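Open House at the Allgate Laboratory: A Conversation with Solange Doucette

When the Allgate Laboratory opened its doors to visitors in August, the registration list closed at 100 names. Solange Doucette, who directs the laboratory's public program, had expected far fewer. "We planned for one session in the morning," she said. "In the end we held four, and the last group left well after six."

The open house was the first since the laboratory moved to its present building on the Stendness campus. Ms. Doucette said that the decision to show humanoid work, including walking on uneven and sloped surfaces, was made early in the planning. "People have seen polished films of these machines. We wanted them to stand in the same room as one and see how slowly and carefully the staff proceed."

Each session lasted 29 minutes and was limited to a small group. Visitors were asked to remain behind a line on the floor and to keep their voices low while the operators spoke to one another. Ms. Doucette described the yellow ramp as the part of the program that drew the most questions.

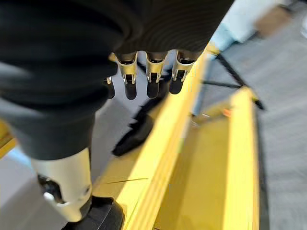

"A slope asks a great deal of the ankle," she said. "On a flat floor the foot can be set down in much the same way every time. On an incline, a small error in the angle is carried up through the leg, and the whole body has to answer for it." She added that several of the younger visitors wished to know whether the robot could feel the ramp. The staff replied that it measures force, and left the matter of feeling for another day.

The hands also received attention. According to Ms. Doucette, many guests had assumed that walking and grasping were handled by separate teams. At Allgate the two groups share an office – and, since the spring, a single test schedule.

Asked what she would change, Ms. Doucette mentioned the seating and the printed guide. The laboratory had ordered 600 copies, a figure she now considers generous. The remaining guides have been offered to schools in the Stendness area, and teachers may request them from the front desk.

A second open house is under discussion. Ms. Doucette would like to see longer sessions, with 15 minutes set aside for questions at the end of each. "The questions were the best part of the day for our engineers," she said. "They have asked me when the next one will be, and I have told them to finish their reports first."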